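Helpers Wanted for a Two-Armed Kitchen Robot Build
Posted 2020-12-26

Studo is a shared workshop with a big front room, a smaller back room, and a kettle that never gets a rest. A little group of us has been building a two-armed robot there in the evenings, and we have reached the happy point where we need more people than we have. If you like making things, or you like cooking and have always wondered what a machine would make of your kitchen, please read on. We would love to hear from you.

The project is called Trekach. It has two arms and two hands with proper jointed fingers, and the plan is for it to do small, dull jobs at a table: setting out dishes, picking up a bowl, moving a cup out of the way, pushing in a drawer that someone left open. That probably sounds modest. Anyone who has tried to get a machine to take hold of the rim of a bowl will know that it is not modest at all, and we have spent a good part of November on bowls alone.

Most of the work right now happens in simulation. We have a make-believe room with a table in it, and we try every movement there before we let the real motors anywhere near real crockery. The hardware side is coming along more slowly. One arm is on the bench and moves nicely from the shoulder down to the wrist. The other is in a good many pieces in plastic tubs, and its hand still needs tendons, covers, and a lot of patient sanding.

What we are looking for

Builders. You will be fitting bearings, routing cable, printing and cleaning up finger parts, and taking things apart again when they turn out to be on backwards. You don't need an engineering background. If you have ever fixed a bike, a sewing machine or a lawn mower and enjoyed it, you have the right sort of hands for this.

People to drive the simulated arms. This is done sitting down, with a headset and a pair of tracked gloves, and it is much more fun than it sounds (also more tiring, so bring a snack). You move your hands, the robot hands follow, and we keep the recordings so the software has something to learn from. We hope to have 1000 good recordings before we try the whole routine on the bench, and we are nowhere near that yet. Beginners are very welcome. Left-handers too, please! Nearly everyone we have at the moment reaches for things with the right.

Someone who enjoys making 3D models. Our simulated kitchen has dishes, a stove plate, a cabinet with drawers and a few groceries, and we'd like a lot more variety: mugs with odd handles, lids, a colander, the sort of spatula every house has. If you can model household things and don't mind being asked to make the same bowl slightly heavier, do get in touch.

Somebody to write things down. We are bad at this. Our build notes are spread over three notebooks and the back of a pizza menu, and a new person joining in the spring deserves better.

Time and practical matters

We meet in two evening sessions a week, and we ask people to try to come to at least one of them. Each session runs until folks get tired, usually after a couple of hours. It would be wonderful if you could stay with us for 16 weeks, as it takes a little while to get comfortable with the gloves and to learn where everything lives. If you can only manage part of that, write to us anyway and we'll find something that fits.

Helpers need to be adults, or to come along with one. The stairs to the back room are steep, but the driving station is on the ground floor and there is a ramp at the Salinas side of the building. We keep the group small in the room at any one time and the windows open, so a warm sweater is a good idea at this time of year.

There is no pay, I'm sorry to say. We cover parts, printing material and bus fare, and you will have free use of the Studo benches for your own projects on the days you come in. Natura, the grocery downstairs, is kind enough to send up soup.

How to join

Send us a few lines through the message form on the Studo notice page, with "Trekach" in the subject. Tell us which of the jobs above caught your eye, which evenings suit you, and something you have made or mended, however small. A wobbly shelf is fine. We answer everyone, though it may take us a few days over the holidays, and we'll invite you to come by for an evening and try the gloves before either side decides anything.

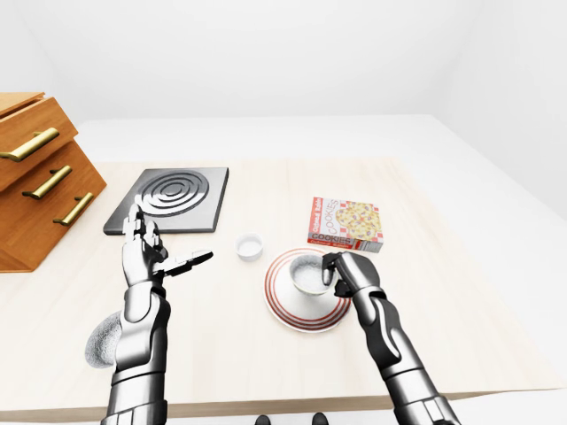
Trekach in the simulated kitchen, right hand at the speckled bowl on the plate.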